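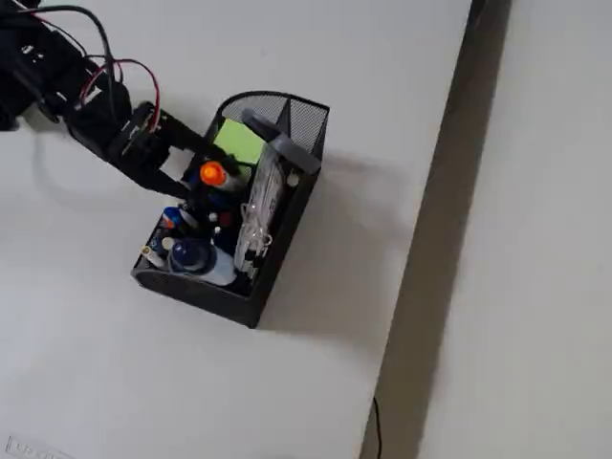 Évan Tanguy wrote back within the hour: long fingers are a crutch, get the short ones and learn to plan your approach angles properly. I'd only asked him which gripper I should buy with what was left of my budget. He may be right, but I went ahead and tried the long ones anyway, and after a couple of weeks of picking stuff out of a desk organizer I have opinions.

So, the gripper is the Kiltside two-finger, in black, with the long finger set. I paid $147 for it, and the fingers come in the box, which I liked. My old one was a Zundley with the stubby rubber-faced fingers, and it cost me $200 back when I got it. I've had it since September of the year before last and it has never once let me down on a flat table. Blocks, cups, tape rolls, all fine. It's the minute you ask it to reach down between things that you start to sweat.

And a mesh organizer stuffed with pens is pretty much all reaching down between things! The markers stand shoulder to shoulder, there's a plastic bag taking up a big chunk of the space, and a pad of sticky notes at the back that I kept knocking with the Zundley before I ever got near a cap. With the long fingers I can come in on a slant and get the tip down behind a marker cap without the body of the gripper going anywhere near the rim. First evening I had it on, I pulled the orange marker out on my second try and made a noise that brought my wife in from the kitchen.

Mounting took me longer than it should have. The bolt pattern matched my wrist bracket (good), but the screws they give you are a hair too long and I had to dig in my own box for shorter ones. The power lead is also on the short side. Plan on running your cables over the top of the arm with plenty of slack, because if they're tight the wrist tugs on them when it turns and your nice straight approach goes a bit crooked. I spent a whole Saturday blaming my calibration for that.

Now the bad part. Long fingers flex. With something light like a pen you won't care, but pinch a full glue bottle out near the tips and you can watch them bow. The bottle twists, the grip slides, and down it goes. The Zundley holds that same bottle like it's angry at it. If you mostly lift heavier things, keep the short fingers – or do what I do now and grab low, with the object as close to the palm as you can get it. Clear plastic bags are still a coin toss with either one. The fingers close, you get a pinch of film, and sometimes the whole bag comes up and sometimes it just slithers away.

I ran it on two controllers. On the Besnard it was plug in and go, and the opening width reads back properly, so you can tell if you've closed on a pen or on nothing. On the Clavis I had to set the close force by hand. The default is way too strong for skinny things, and it squeezed one marker so hard it shot out sideways and went under the desk. Once I turned it down it was fine, and the motion is a touch smoother than on the Besnard if I'm being fair.

I kept a tally because I knew Évan would ask. I logged 536 grabs across everything in the organizer, and had 7 where the gripper hit the rim hard enough that I stopped the arm. I didn't log the Zundley the same way, so don't ask me for a proper comparison, but it was bumping that rim most evenings and I'd gotten used to hovering over the stop button.

Noise is okay, a small whine on closing. The finger pads have picked up some shine at the tips but they still grip. Swapping fingers takes four screws a side, and the screws are tiny, so do it over a tray.

Would I buy it again? Yep, for cluttered bins and cups and drawers. I'm keeping the Zundley in the drawer for the heavy stuff. I've told Évan he can borrow the Kiltside for a week, and he says he'll bring his own screws.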